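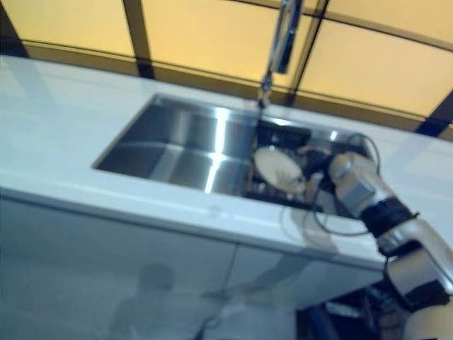

Senan Cullinane thought I'd got the whole thing backwards. A plate in the sink, he wrote in the margin of my first draft, is a plate that's still being washed up, and I had no business filing it under storage. Did I count a coat on the arm of a chair as being in the wardrobe? He had a lot more to say along those lines (two pages of it), and I've kept coming back to it while writing this section, so I may as well deal with it here.

4.2 Where the plate waits

In the last section I went through the draining board, the tea towel and the cupboard, and those were the easy ones. Everyone in the Bisstead diaries had a word for them. The bit I want to look at now is the stretch in the middle, when a plate has been through the bowl and hasn't yet gone anywhere. I've been calling it waiting. Figure 2 has the sort of position I mean: a round cream plate, tilted upright, resting on a dark rack or grid inside the basin itself, down towards one end. The worktop is right there. The plate is in the sink all the same.

I read the 25 diaries expecting this to be a small-kitchen habit. If you've got a worktop the size of a tea tray you'll prop things wherever they'll go, and a rack that sits down in the sink gives you your worktop back. Leite says more or less this in her study of rented flats, and I'd happily have left it at that. But the diaries from the bigger kitchens were full of it too! One woman had a double drainer and a dishwasher and still wrote "left plate standing in sink, will do later" so often that I started to look forward to it.

What seems to matter more is what people think water is allowed to touch. Steel is fine. A basin is for getting wet and everybody is relaxed about it. A pale, shiny worktop is another matter, and the diary keepers who had one went on about it at length – wiping round the tap, wiping under the rack, drying the edge with a sleeve when the cloth had gone missing. Several of them had bought a draining mat and then put it away again, on the grounds that it left a damp patch of its own. For them the edge of the sink works as a sort of border. Plates stay on the far side of it until somebody is ready to dry them.

Davel calls this kind of thing "wet territory", and I like the phrase, though I don't think the border is as fixed as he makes it. In my diaries it moved about. It shrank when visitors were due and spread right across the kitchen after a roast. One household let it reach the hob on Christmas night and was still a bit ashamed of it in the January entries.

Standing a plate up is the other half of it. A plate lying flat in the bottom of a sink was nearly always written down as dirty, or as left, or as belonging to whoever was being complained about. Tilt it and the wording changes. It's "draining", it's "done", it's "just there for a minute". I found almost 200 entries where the angle was the only clue the writer gave, and they plainly expected me to follow. I did follow, too, which says something about how well we all learn this without being taught it. Mikari noticed the same with saucepans (upside down means finished) and I'd put the upright plate in the same family.

So, back to Senan and his coat. I've come round to about half of what he says. A plate propped in a rack is on its way somewhere, and I've taken the word storage out of the heading. Where I dig my heels in is the idea that it's still being washed. The diary keepers didn't write about it like that. They'd stopped, they'd hung up the cloth, and in some cases they'd gone to bed. Quite a few took the same plate straight from the sink the next morning and had toast on it, and for those households I can't find any point at which the cupboard came into it.

I should say that racks that fit inside the basin and racks that stand beside it are lumped together in my notes for the first 2 months. I only began separating them when the entries themselves started to, and the early ones can't be sorted out now. The next section takes up cutlery, where waiting works rather differently.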